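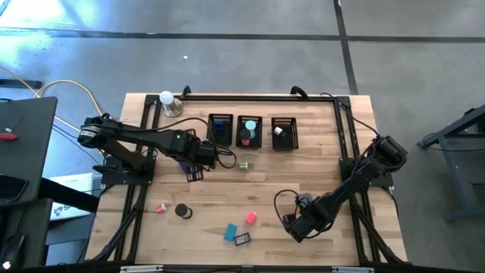

Bancada, 10 de fevereiro de 2018. Três cestos de malha junto à borda do fundo, peças pequenas por arrumar na metade da frente.

Objetivo do dia: fixar o critério de arrumação das peças pequenas para o inventário Plutarero. O esquema de dezembro ia por cor e deixou de servir quando entraram as caixas, que repetem as cores dos cubos.

Critério provisório:
cesto esquerdo: peças azuis e afins, até revisão
cesto do meio: cilindros e miudezas
cesto direito: o que ainda não tem ficha

Cubos e caixas ficam fora dos cestos até haver etiqueta. O cubo rosa já tem uma, branca, numa das faces. O verde-claro é bem mais pequeno e convém pesá-lo à parte. A balança Drometach continua a derivar 2 g ao fim de 24 minutos ligada; repetir a tara antes de cada série.

Rolo preto: fica na mesa, não entra na contagem. Lista atual com 79 referências, 8 delas sem massa registada. Completar a coluna antes de pedir mais etiquetas à Lambrechts.

Dúvida em aberto: a caixa azul-esverdeada com tampa e o tabuleiro escuro sem tampa estão na mesma linha da folha. Proponho separar. O tabuleiro é um recipiente aberto e pode levar peças lá dentro, o que altera a massa conforme o dia. 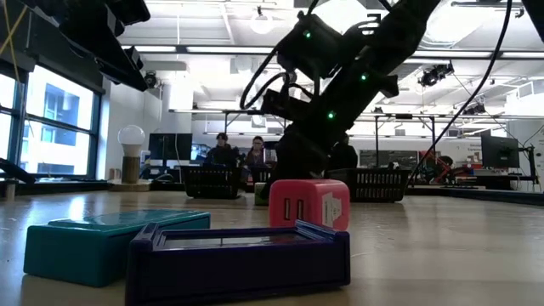

Ornex: de acordo com separar, mas então a caixa fechada também precisa de duas massas, vazia e com conteúdo. Na folha antiga só havia uma e ficámos sem saber qual era. Eu punha o tabuleiro como suporte, fora do inventário.

Aceite para a caixa, duas colunas. O tabuleiro fica na folha com a nota "pesar vazio". Falta refazer a numeração a partir dessa linha e imprimir a versão nova para o quadro.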